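Tue 23 May

Bench day, finally. I've been putting off the small tools corner for ages and this morning I ran out of excuses (the Rurnau order still hasn't shipped, so there was nothing to assemble anyway). Writing it all down so Vojtěch can see what moved before he comes looking for it and starts swearing at me!

First thing, the tray. We've talked a lot about getting proper drawer inserts, and I did price the Kusumus ones last night, but they want 500 for the set and that's silly money for something that holds a screwdriver. The red tray is shallow, it has an open top, you can see into it from anywhere and you can tip it out when it gets full of junk. I'm voting for the tray. One tray, one job, driver goes in it when you're done. If we like it by July I'll get a second one for the hex keys.

Tried the tray on the left toward the back, close to the brick wall. I like it there, it leaves the middle clear for whatever you're working on and you don't keep hitting it with your elbow. Put it down at a bit of an angle, which was laziness at first, but it's easier to reach into that way so I'm leaving it.

The driver is the orange and black one. Good choice for this bench, you can spot that orange on the white from across the room.

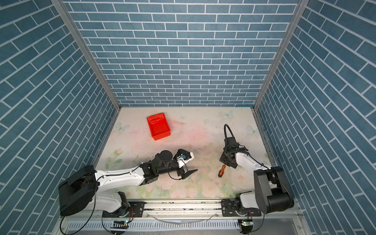
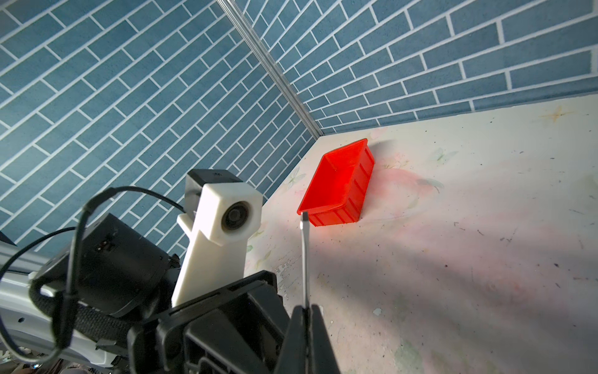
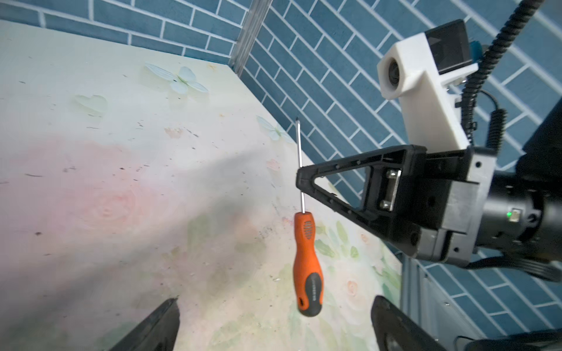
Tabletop

OK, the top. I do still like the roses and butterflies, I'll defend them to anyone, but the surface is looking tired. There's a pink stain across the middle, plus dark specks all over. The specks I can deal with. The pink I'm less sure about, and I don't want to go at it with anything strong and take the print off with it, the pattern is faint enough already. Plan is to try dish soap and warm water first on a patch near the edge, leave it 30 minutes, see what comes up on the cloth. If that does nothing, there's half a bottle of the Onu cleaner under the sink, but test it somewhere hidden first please!!

If all of it fails we could just cover the top. Vojtěch wants plain gray. I want more butterflies. To be discussed.

Walls

The blue brick panels can stay. Give them a wipe while the cloth is out. I looked at the metal strips in the back corners too and I'd like to run a brush down them at some point, dust loves a corner like that. Not urgent.

Screwdriver

Question for Vojtěch: tray or hook? The handle has a hole in the end, so we could hang it, and then the tray is free for screws. My worry is that a hook means drilling something, and I don't want holes in the brick. A stick-on hook might do, the Mumia catalog has a bag of 100 small ones, but what would we do with the rest? I'd start with the tray.

To do

- soap test on the pink patch, write down which cloth
- brush off the specks before wiping, otherwise they just get dragged around
- label on the front of the tray, block letters, I'll do it
- 3 more small drivers are still in my coat pocket from last week, bring them in
- ask Rurnau where the box is, again

Stopped at lunch. The soap is next to the sink if anyone gets to it before me.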